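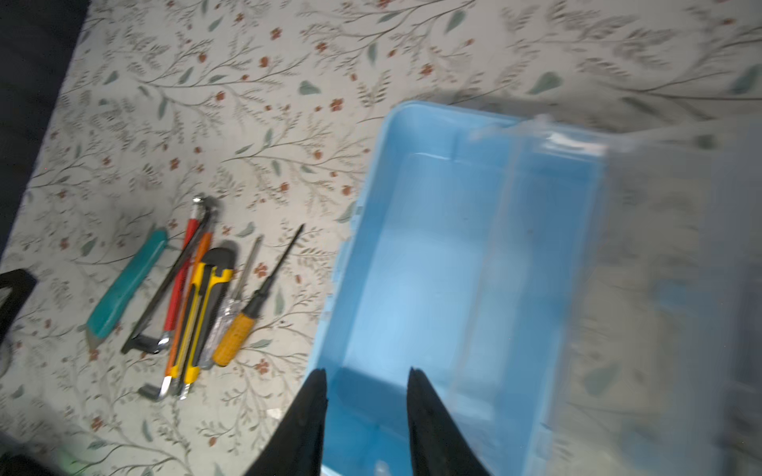

Packing hand tools with a robot arm: bench rules

These are the rules we keep taped up at the Heltarlow workshop for any job where the arm puts tools into a box. They suit a small gripper on a home bench.

Before you start
Retract every utility knife and check the slider yourself. If a blade won't go back in, pack that knife by hand.
Lay the tools in one row, all at the same slant, with the handles apart.
Set the box beside the row with the lid swung fully open — a half-open lid gets knocked.
Smooth the cloth flat and tape the corners.

While it runs
Keep hands off the table. To move a tool, press stop first and wait 5 seconds.
Run new routines at 20 percent speed until you get two clean passes.
Pick up screwdrivers by the handle, never the shaft.
Hex keys and other small pieces go in last, in the narrow compartment.

Afterward
Park the arm clear of the box before you reach in.
Wipe the fingertips with a dry rag. Replace the pads after almost 1,000 picks, sooner if they look shiny.
Write any dropped tool in the log, with the time.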